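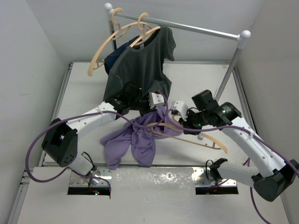 How often should a winter coat be cleaned?

Once a season is enough for most wool coats, provided they are brushed after wear and aired before storage.

The question reaches the Borkden Textile Museum more than any other, according to Perihan Baysal, its head of conservation. The museum holds over 2,000 garments, the oldest of them a riding coat made 172 years ago, and its staff follow much the same routine that they recommend to households.

Each March, heavy clothing is inspected at the seams and cuffs, where moth damage tends to begin. Pieces are then folded in plain cotton and stored away from outside walls. Plastic covers are not used, as they hold moisture against the cloth.

"Most of the harm we see was done in storage," Ms. Baysal said.

The museum's guide to home care, prepared with Graham Staniforth, runs to 14 pages and is available at the front desk.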